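Cleaning the bathroom drawer

In July I finally emptied the drawer under the bathroom mirror. I had postponed it since we moved to Nastitville, and every morning I pushed the things to the back so that it would close.

Most of it was for hair. I found clips, elastic bands without any elasticity, a comb from a hotel, and a bottle of Lendier conditioner, 300 ml, which I bought for a trip and never opened. There were also 9 brushes and combs in total, for one person with hair to the shoulder. I was a little ashamed.

I put everything on a towel and decided to keep only what I had used in the last month. This rule is strict, but it made the work fast. The big paddle brush from Juvinetti went first. It was expensive, and for this reason I kept it for years, but it pulls my hair and I do not like to hold it. The wooden one had lost many teeth. The hotel comb I threw away without thinking.

In the end two stayed. One is a fine comb for making the part. The other is a round brush in pale blue, with gray pins that have a small ball on each tip. I like these balls very much, because my skin is sensitive and the old brushes scratched it.

For washing I use warm water with a few drops of shampoo. First I take out the hair with the end of the comb, then I move the pins in the water with my fingers, and I leave the brush on the towel with the pins down until evening. My mother did it the same way, only with soap.

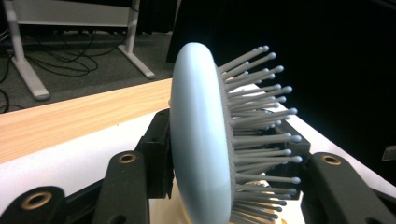 The drawer now closes with one finger. Next I want to do the shelf with the medicines, but this is a bigger job and I will write about it separately.

Contact | © Chornovol Home Notes | Back to top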